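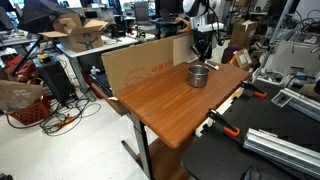 How to Download and Delete Your Data From a Game Account

Aug 31, 2021

I closed an old Brerkora account this spring and had so much fun digging through what was in there that I ended up doing the same thing for every game service I'd ever signed up for. If you've been meaning to clean house, grab a drink and set aside an evening. It's easier than you'd think!

The menus below are from Brerkora, but Wavevstead is laid out almost the same way, and I'll point out where the two differ.

Before you start

Make sure you can still get into the email address on the account. Everything goes through that inbox, including the confirmation link, and if you signed up with a school address you lost years ago you'll need to change it first (Settings, then Sign-in, then Email). Brerkora makes you wait 4 days after an email change before it will accept a data request, so do that part early.

Step 1: Ask for a copy

Open Settings, choose Privacy, and scroll all the way down to "Request my data." Check every box. Yes, even the boring ones! Purchase history and chat logs are separate boxes and they're both off by default.

On Wavevstead the button is under Help instead, and you have to type your player name exactly as it shows on your profile, capitals included.

Step 2: Download the file

You'll get an email with a link. Mine arrived the next morning. It was a 124 MB zip file, mostly screenshots I'd forgotten I had uploaded. The link stops working after 17 days, so save the file somewhere safe and don't leave it sitting in a shared folder. It has your mailing address in it.

Step 3: Look inside

This is the best part. Unzip it and open the file called logins.csv in any spreadsheet program. I had 3165 rows going back to my very first day, with the device and rough location for each one. Sort by the device column. If something shows up that you never owned, change your password before you do anything else.

Then open partners.txt, a plain list of the other companies your details went to, such as the payment processor and the mailing service. Keep it. You may want to write to a few of them too, and the request form only covers the game company itself.

Step 4: Unlink other accounts

Go to Settings, then Connections, and disconnect everything you see there. I had an old forum login from Wornetska still attached! If you skip this, the other site may keep its own record of your player name.

Step 5: Delete

Back in Privacy, pick "Close account." Spend any store credit first, and cancel a running subscription separately, as closing the account won't cancel billing through your phone's app store. Click the link in the confirmation email and you're done.

Brerkora keeps receipts for tax purposes even after closing, and the privacy policy says so under "Retention." Wavevstead removes forum posts only if you tick the extra box on the last screen. It's small and gray, so look for it.

Next up on my list is the Liu launcher, which has no request button that I can find. I've written to the privacy address at the bottom of their policy and will add the steps to this page when I have them.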